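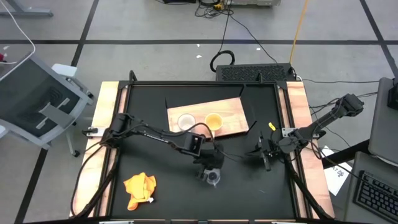

Photo: Ayanda Khumalo

Cups, Board and Cloth: How We Arranged a Small Drinks Station
Project report, second version
Sibusiso Makhubela and Ayanda Khumalo
Submitted 18/09/2019

1. Background

Our project was made for the course in household and service design at Wesbridge. The task was to choose one small daily activity and to study how the things used in it should be placed. We have chosen the serving of cold drinks, which we both did as a part-time job in the canteen of our residence. In that work most of the time is not spent on pouring. It is spent on looking for a clean cup, moving wet cups away from dry ones and wiping the same place again.

The first version of this report was returned to us in June with the comment that it had too much theory. In the present version we have shortened that part and we write more about the objects.

2. The things on the table

We wanted to use only things that a small kitchen already has. The table top is black. This was not our choice, but it was useful, as light things are found quickly on it and water drops shine.

The cutting board is of wood and rectangular. In our arrangement it is used as a tray. It lies at the upper center of the table, a little turned, and two cups stand on it side by side, one whitish and one with a yellow tint. A third cup, of clear plastic, is kept off the board. We call it the working cup in our notes.

The cloth is orange-yellow. In the first plan it had to be folded in four and placed at the lower left. We gave up the folding. People who used the station put it down in a heap after wiping, and we did not think it was correct to ask them for something that they will not do in real life. The place at the lower left was kept.

3. Method

Fellow students were asked to prepare drinks at the station during the lunch break. Each serving was written down by one of us, with the time and with any mistake. In total we recorded 1,093 servings. Of these, 206 were made with the cups directly on the table, before we had the board. All the other servings were made with the board.

A mistake means one of these: a cup is tipped over, the wrong cup is taken, or the cloth is put on the board. The last one was added after Mr. Gunnlaugsson, our supervisor, had visited us and had put the cloth there himself.

4. Results

The colors helped more than the positions. When we asked for "the yellow cup", it was taken without waiting. When we asked for "the left cup", several persons stopped and asked whose left we meant. After this we used color names on the instruction card.

The clear cup was the most difficult. It is hard to see how full it is when it stands on the black surface, and it was filled too much more often than the other two. Ayanda proposed a line drawn with marker, but it came off in washing.

Turning the board was at first an accident. We put it straight again many times, until we noticed that right-handed users turned it back. Now we leave it at a slight angle.

Wiping took some 10 seconds for each serving. We had expected this to become shorter with practice, and we do not see it in our numbers.

5. Weak points

The users were nearly all students of our own year, and many of them knew the station from earlier days. We had no children and no older persons. The notes of one lunch break were lost when a drink was poured over the notebook, and we did not try to write them again from memory.

6. Next steps

We would like to repeat the test with a light table top, to see if the clear cup is easier to fill there. We also want to try a second cloth, only for the board. Karia, the student kitchen on the ground floor, has agreed that we can use their counter after the exams.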